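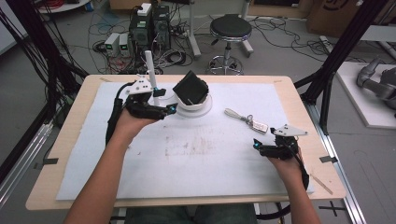
Varela hand-held grippers, one in each hand, over the foam-topped table.

Varela Hand-Held Gripper Pair

Sold as a pair (left and right), cabled, with top plates fitted

Okay, so I build these and I also use them nearly every day, which means this page is going to ramble a bit more than a normal product page. Skip down to "What's in the box" if you just want the list!

The Varela is a gripper you hold in your hand. You squeeze, the fingers close, and the thing records how you did the job so a robot arm can learn to do it later. Most of you reading this already run a lab and know all that, so I'll get to the part people email me about, which is the method we tested them with and whether it was any good.

How we tested them

The test was the Conberg table method, worked out by Rutilio Ponce when we were still sharing a bench. You put a soft sheet on a table, put a few ordinary things on it (cup, keys, a bit of cloth, whatever's in the drawer) and do short tasks with both hands. Then you train on those recordings and let the arm have a go at the same tasks, with no steering from us.

What Rutilio wanted to know was pretty simple. If you record a task with two grippers and let the hands swap work partway through, does the arm side learn it any worse than if one hand does the lot? My bet was yes, a fair bit worse. I figured the handovers would be a mess.

We did 100 recordings one-handed and 100 with both hands, same objects, same table, same person (me, my wrists remember it). Then each trained version got its turn at the tasks. The two-handed set came out ahead on anything where an object had to be steadied while something else happened to it, like getting a cloth out of a cup without dragging the cup along. On plain pick-up-and-put-down jobs I couldn't tell them apart, and I'm not going to pretend I could.

Keys were the worst for both. A key ring lying flat is a horrible thing to pick up with any gripper, and the tag flops about on its own schedule. We ended up with 9 key recordings I threw out because I'd fumbled the grab and gone back for it, and then Rutilio talked me into putting them back in. He was right, annoyingly. The version trained with the fumbles left in was better at having a second try when it missed. I'd love someone else to repeat that before I make a big song and dance about it, so if you've got a pair and a spare afternoon, please do!

A few things I learned along the way

Use foam. A bare tabletop gives you nothing when you come in low, and you'll slow down to protect the fingertips, and then all your recordings are slow. Tape the sheet down at the corners so it can't creep. It'll pick up marks over time, and I just keep using mine.

Watch the cables. Each gripper has its own, and I like to let them drop off the sides of the table, left one to the left and right one to the right. Crossing them over in front of you is asking for trouble on the handovers.

Wait for the light. There's a small cyan indicator on each gripper and it should be glowing on both before you start. I once did a whole morning with the left one dark. Not my finest hour.

Keep your speed natural. People get stiff the first day, then they relax, and the recordings from the second day are nearly always nicer. I'd treat the first lot as practice.

What's in the box

2 grippers, black body, white top plates already fitted
2 cables
Spare finger pads
Printed setup card (the colour one, the old grey card was hard to read)
The Conberg task sheet, so you can run the same tasks we did

Not included: table, foam, computer, robot arm. Aurelio Quezada at Flendell does a matching fingertip kit for the arm side, and you'll want the fingers on your arm to match the ones in your hand or the whole thing gets a lot harder. Ask for the Fadmont size.

Questions I get a lot

Can I buy just one? Sorry, no. We pair and calibrate them together, and splitting a set leaves me with an orphan.

Will they suit a left-handed person? Yep. The pair is mirrored, so just favour whichever side you like.

Can I have your recordings? Yes, once you've bought a pair or if you're at a school or uni. Drop me a note with what you're working on, I'm nosy.

When's the next batch? October. The current one is nearly gone, and I assemble them myself, so please be patient with me.

Page last updated Jun 20, 2022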